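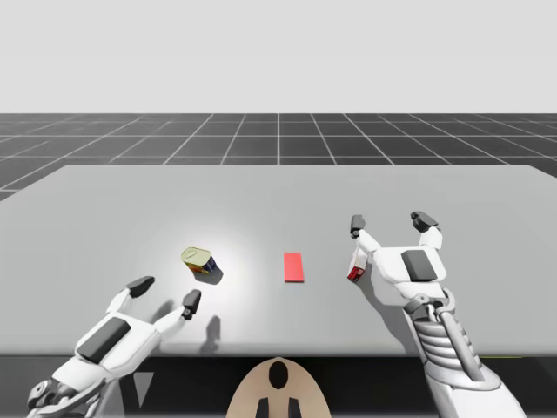
4. Sealing and Storing Your Jars

Read this section completely before you heat the water. The steps for cleaning the canner are in section 3. If you did not do the first test with plain water, please go back and do it.

4.1 Before you start

The Zesex canner has a lid with a clamp, a gauge, a rack and a rubber gasket. The gasket must lie flat in the channel of the lid, with the printed side up. Put a very thin coat of cooking oil on it with your finger. Too much oil makes the gasket slip when you close the clamp.

Use only jars made for home canning. Jars from bought sauce or coffee can look the same, but the glass is thinner and the neck has a different thread. Run a finger around the rim of every jar. When you feel a chip, even a small one, keep that jar for buttons or dry beans.

Note: Flat lids are used one time only. The screw bands can be used again if they are not bent or rusty.

4.2 Filling

1. Keep the clean jars in hot water until you need them.
2. Take out one jar at a time and pour the water back into the pot.
3. Fill the jar with hot food. Leave the empty space which the recipe asks for. If you use the recipe cards from the Wendale set, this space is printed in the top right corner of the card.
4. Slide a plastic spatula down the inside of the glass to let the air bubbles come out. Do not use a metal knife, it can scratch the jar.
5. Wipe the rim with a damp cloth.
6. Put on the flat lid, then turn the band until it is finger tight. This means you stop when you feel the band resist.

CAUTION: Do not tighten the bands with a wrench or a jar opener. Air must be able to leave the jar during heating. A band that is too tight can make the lid buckle.

4.3 Processing

1. Set the rack in the canner and add water to the lower line.
2. Lower the jars straight down with the lifter. They should not touch each other.
3. Close the lid and lock the clamp. Leave the vent open.
4. Heat on high until steam comes out in a steady stream, and let it vent for the full time in your recipe.
5. Close the vent and wait until the gauge shows the pressure for your recipe and your altitude. Only now start the timer.
6. If the pressure falls under the number at any moment, bring it back up and start the timer again from the beginning. I know this is annoying at ten in the evening – please do it anyway.
7. When the time is finished, turn off the heat and leave the canner where it stands.

CAUTION: Never open the clamp while the gauge shows pressure. Do not put the canner under cold water to make it faster.

4.4 Cooling and checking

Put the jars on a folded towel, away from open windows. Leave them overnight and do not press on the lids. On the next day, take off the bands and press the middle of each lid. A sealed lid is curved down and does not move. If it moves, put the jar in the refrigerator and eat the food in the next 2 days.

4.5 Labels and shelf

Write the contents and the month on the label, for example "Beans, August". Store the jars without the bands, in a dark and dry place. Do not stack them more than two high. We put the older ones in front on the shelf and the new ones behind.

Before you eat from any jar, look at it again. Throw the food away without tasting if the lid is loose, if liquid comes out when you open it, or if the smell is strange.

4.6 Spare parts

Gasket, part 189. Change it every year, or sooner if it feels hard.
Jar rack, part 252. Fits the large canner only.

Both parts can be ordered from the Bisberg workshop. Please write the model name on your order – the gasket for the small canner has a different part number.

Questions about this guide: Anong Wattanapong, Zesex Customer Help, Bisberg | © Zesex | Back to top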